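Windeck 71 fold-out desk, eight months in

March 12, 2020

14 comments
Share this

Bought the Windeck in July after the old desk finally gave up. Paid 215 from Borkowska, delivery was extra, took them two goes to find the flat. Flat pack, obviously. Instructions are one sheet, both sides, tiny drawings. Allow an evening.

First the good. It's solid. Folded down it takes a laptop, a lamp and a big mug and doesnt wobble. Hinges are proper metal and still stiff. I work at it most days and my back has stopped moaning, so the height must be right for me (I'm tallish, shorter people may want a footrest).

Bad stuff. The cable slot is too small for a normal plug. Who tested that? I ended up running everything round the side. And the top drawer sticks when the heating's on.

Pale tops with a bit of shine are everywhere now and I get why, they make a small room feel bigger. They do bounce the light back at you though. Turn the lamp to the wall, sorted. 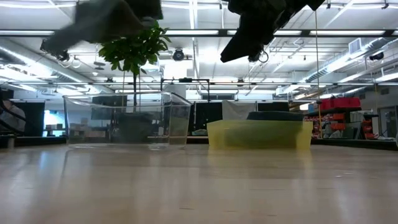 Reader Drakanar wrote in to say the drawer thing is the runners, not the heat. Loosen the two back screws a quarter turn, rub a candle along the track, done in five minutes. Tried it last night and yes, much better. Still catches a bit at the end.

Looked at the Nendska as well before buying. Nicer legs, deeper shelf, but 347 and you have to drill into the wall for it. We rent so no.

Would I buy it agian? Probably, at 215. Not at full price. Get a longer extension lead at the same time and measure your skirting board, mine pushed the whole thing out by a thumb's width.

Four out of five.

Shared 71 times

Recent reviews
Nendska clip-on lamp: bright but hot
Borkowska footrest, short review
Three cheap office chairs compared
Best extension leads for small flats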